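Workshop notebook, bench 2
November 2025

Bins again. The big gray metal one with the flared walls stays on the light wooden table for now. Jacinto wanted it on the floor, but then you have to kneel to get at anything in the corners, and my knees had enough of that in September.

Inside dimensions are still not written down anywhere. The Koyama sheet gives 1,162 for the order number and nothing useful after it. I'll measure it properly and put the figures on the inside cover of this book.

The floor of the bin is scuffed. I wiped it with a rag and the marks stayed, so I'm treating them as scratches and leaving them alone. Mixed items go in loose, no dividers. Bright yellow things are easy to find against the gray metal, even small ones. Pink is fine too.

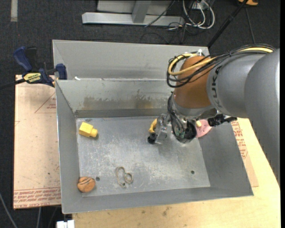
Jacinto Ochoa says the sloping walls are the whole trouble, and that anything light leaning on one will slide down the next time the table gets bumped. He would go back to the straight-sided Polterer tubs. I don't agree yet. With the tubs my knuckles hit the rim every time I reached for something at the side.

To do:
- measure the bin, top and bottom
- felt pads from Elness, pack of 18
- ask whether shelf 114 is free for the tubs

Stopped at lunch. Table left as it was.

Comments

Jad Ghanem: 114 is free, I moved the Nemondale boxes out. Take the lower half, the upper one sags.

J. Ochoa: Put the pads on before you measure the height, please.

Jad Ghanem: Tape measure is in my drawer.

Last updated: Monday, 8:40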